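Durnard Shelf Brackets and Rails: Frequently Asked Questions

Last updated 20 September 2020

We sell brackets, rails and the bits that go with them. Most of the questions below arrive by email several times a week, and a few arrived only once but were too good to leave out. If yours isn't among them, write to us and Ailsa Gunn or Pornthip Petchrat will answer, usually the same working day.

CHOOSING A BRACKET

Which bracket do I need?

Start with the depth of your shelf. The bracket arm should reach at least two thirds of the way to the front edge. A short bracket under a deep shelf will hold perfectly well until somebody leans on the front of it, and somebody always does.

What is the difference between the Berge and the Plurkar?

The Berge is a plain steel angle with a brace across the corner. It is strong and cheap, and it looks like what it is. The Plurkar is the hidden sort: a flat plate goes on the wall, two rods stick out of it and the shelf slides over them. The Plurkar looks lovely and carries a good deal less. If you have books, buy the Berge. If you have one small vase and opinions about clutter, buy the Plurkar.

How much weight will they take?

The figure is printed on the packet, per pair, and it assumes a solid brick wall, the right plugs and a load spread along the shelf. It is a limit and shouldn't be read as a target. On plasterboard, the wall will give up long before the bracket does, so the number you want is the one on the packet of fixings.

How far apart should brackets go?

For 18mm board with ordinary household stuff on it, no more than 600mm. For books, bring that down to 400mm. For vinyl records, bring it down again and think about whether you still play them.

Can I mix colours or finishes?

You can. We sell singles as well as pairs for exactly this reason, along with the other one, where somebody loses one behind a radiator.

WALLS AND FIXINGS

Are screws and plugs included?

Screws yes, plugs no. We used to put plugs in every packet and they were wrong for half the walls in the country. People used them anyway, being there in the bag, and then wrote to us about gravity. Now you choose your plugs at the checkout.

How do I know what my wall is made of?

Knock on it. A dull thud and sore knuckles mean brick or block. A hollow sound means plasterboard on studs. A hollow sound with a dull thud somewhere behind it usually means plasterboard stuck to brick with dabs of adhesive, and for that you want long frame fixings which go right through to the masonry. If you drill and get red dust, you have brick. If you drill and get water, please stop reading this page and find the stopcock.

Do I have to find the studs?

For the Berge on plasterboard, yes, if you want anything like the full load. A cheap stud detector will do. Check above and below the spot to be sure you have found an upright, and check for pipes and cables while you are at it.

Will it go on tiles?

It will, with a tile bit, a slow drill and no hammer action. Put a cross of masking tape over the mark so the bit doesn't skate off. Feromico plugs are slim enough to sit below the glaze, which stops the tile cracking when you tighten the screw. We can't replace cracked tiles, or find you any more of the ones discontinued by whoever had the house before you.

My holes don't line up with the bracket. What now?

Welcome to the club. The upper holes on the Berge are slotted, so you have a few millimetres of sideways mercy. If you are further out than that, fill the hole, move the bracket up or down by a couple of centimetres and start again. Enlarging the hole until it meets your expectations won't help.
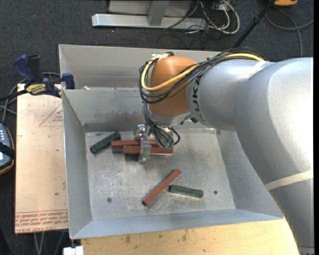
Is there a template?

There is one inside the lid of every Plurkar box, printed at full size. Cut it out, tape it to the wall, put a spirit level along the top line and drill through the crosses. Please use the level even if your ceiling looks straight. Miklós Bozsik, who wrote the instructions, once trusted a picture rail and had to hang the whole run again.

DELIVERY

How long does delivery take?

Two to four working days for brackets. Rails longer than a metre go by a different carrier and take up to a week. Both will be shown at the checkout before you pay, and if you order brackets and rails together they will almost certainly turn up on separate days.

What does it cost?

Small parcels go at a flat rate and long ones at a less pleasant flat rate. Collection is free if you are nearby. Ring the bell twice - the first ring tends to get lost under the radio.

My parcel says delivered and I haven't got it.

Look in the recycling bin, then ask next door, then ask the other next door. If it still hasn't appeared, send us the order number and we will chase the carrier. You don't need to chase them yourself unless you enjoy hold music.

I'm missing a part.

Tell us the order number and which part, and we will post it free. There is no form. Check inside the bracket packaging first, as the grub screws for the Plurkar come in a very small bag taped to the very large piece of card.

RETURNS

Can I send things back?

Yes, within 30 days, unused and in the packet. If it is faulty we pay the postage. If you have changed your mind, you pay it. Once a bracket has been up on a wall we can't sell it again, however briefly it was there and however little you liked it.

Can I return a rail that has been cut?

No. We are sorry, but a rail of 597mm is of use to precisely one alcove in the world, and it is yours.

Do you cut rails to length?

We do, up to 1772mm, with one free cut per rail. Give us the finished length in millimetres. We have been sent centimetres, inches and on one occasion "a bit longer than my arm", and Mikkel Bisgaard at the cutting bench would like it known that he has not met your arm.

Can I cut one myself?

A hacksaw with a fine blade will do it. Wrap tape round the cut line, go slowly and file the end afterwards. Steel rails will rust at a bare end, so dab some paint on it if it is going in a bathroom or kitchen.

ODDS AND ENDS

Can I use your brackets outdoors?

The galvanised Berge, yes. The painted one will manage a dry porch for a few years. The Plurkar should stay inside with the vase.

Can I hang a television from one?

No. Buy a television bracket. We don't sell them.

Can I hang a hammock from one?

Also no. Orysia Kravets took this call in May and we have since added a line to the packaging.

What about a worktop or a fold-down desk?

The 330mm heavy Berge is meant for this. Use one every 400mm, fixed into masonry or studs, and leave the last bracket a little in from the end so you don't meet it with your knee. None of our brackets fold. If you need a folding one, check that it has a proper lock, and test it before you put a laptop on it.

Do you do trade prices?

Yes, from 20 pairs upwards. Email us with what you need and where it is going and we will send a price back. It won't be a dramatic price, but it will be lower than the one on the website.

My shelf slopes forwards. Is the bracket bent?

It could be, but check the wall first. Hold a level upright against the plaster where the bracket sits, and if the wall leans, slip a washer behind the lower hole to tip the shelf back up. If the wall is true and the bracket isn't, send us a photo with the level in it and we will send you another bracket.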